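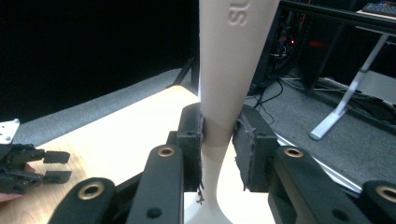
Which way up does the Oder stand go when I put it together?

Set it on the broad, flared end. The narrow waist sits just above the base, and the raised letters go near the top.

Placing the stand

1. Clear a flat, level spot at least 500 mm from the edge of the counter.

2. Lift the stand by the waist and lower it straight down onto its base.

3. Press lightly on the top. If it rocks, turn it a quarter turn and try again.

4. Wipe off any dust with a soft, damp cloth.

Note: The raised letters collect dust. Use a dry toothbrush on them.

Caution: Do not use scouring powder or bleach. They leave shiny patches on the matte surface.

Caution: Do not hang anything from the top.

For a replacement base pad, ask Gerkton for part 591.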